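Open day at Stidwood: "We break it in software first"

The first thing visitors to the Stidwood workshop saw on open day was a row of screens. Sofia Tavares runs the simulation side at Cekon, and she had set up her desk by the entrance so that people would pass it on the way to the machines.

"They come in wanting to see the real arm," she said. "I get them for ten minutes before that, and I try to show them where most of our hours go."

Most of the hours go into a kitchen counter that exists only on a computer. Her group uses it to try out pick-and-place programs before anyone loads them onto hardware. The job on show was a plain one: go to the knife on the counter, take it by the handle, and put it down in a tray out of the way of everything else. The software that runs the jobs is called Tidport. Cekon wrote the first version in July of last year and has been patching it ever since.

Tavares said the knife was picked on purpose. "It's thin, it lies flat, and there's really only one end you want to hold it by. A bottle is easy. You can be off by a bit with a bottle."

She runs each job 400 times overnight, with the objects shifted a little every time. On the night before the open day, 242 of those runs finished cleanly. She was not bothered by the figure. "A week earlier it was 106. I can work with that."

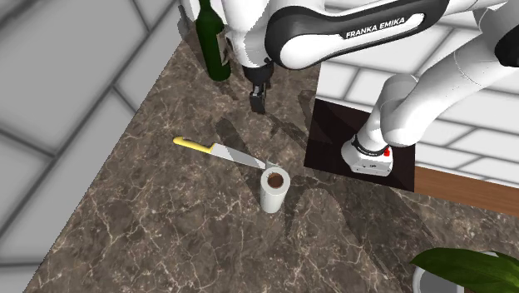
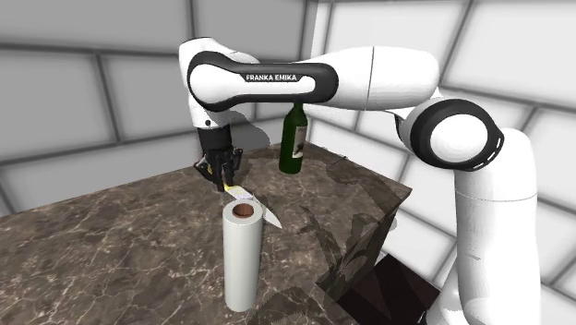
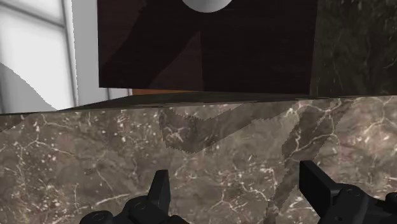
Simulated views of the counter job, shown at the Cekon desk. The knife is in the first two; the third looks out between the open gripper fingers.

Lajos Somogyi, who looks after the machines at Stidwood, was less patient with the screens when the project began. He has worked with industrial arms for most of his life and was used to teaching them by hand, point by point.

"I thought it was a video game," he said. "Then they sent me a program that had already been through all this, and I had it going before lunch. Normally I would lose two days."

He still doesn't trust it completely. Shadows are his main complaint. In the simulation they can come out with rough, stepped edges, and the ones on his shop floor don't look like that. Friction is the other one. "A knife on real stone slides when you touch it. In there it slides too, but how much? Somebody typed in a number."

Tavares agrees with him about the friction. Her group changes that number from run to run so the program can't get used to one value, and she said they do the same with the lighting. The view from the gripper gives them the most trouble, she added, as the fingers take up part of the picture and whatever is being picked up can drop out of sight at the wrong moment.

Around 40 people had signed up for the afternoon session, and many of them asked the same question: when would something like this be in an ordinary kitchen? Somogyi left that one to his colleague. Tavares told them she had no date to give. The customer for the current work is Sfeir, a catering supplier that wants help with sorting utensils after washing, and a home kitchen is a much messier place.

"At Sfeir we know what's going to be on the counter," she said. "At my house I couldn't tell you."

The group's next task is moving the knife job over to the arm in the back hall. Somogyi has asked for a blunt one to start with.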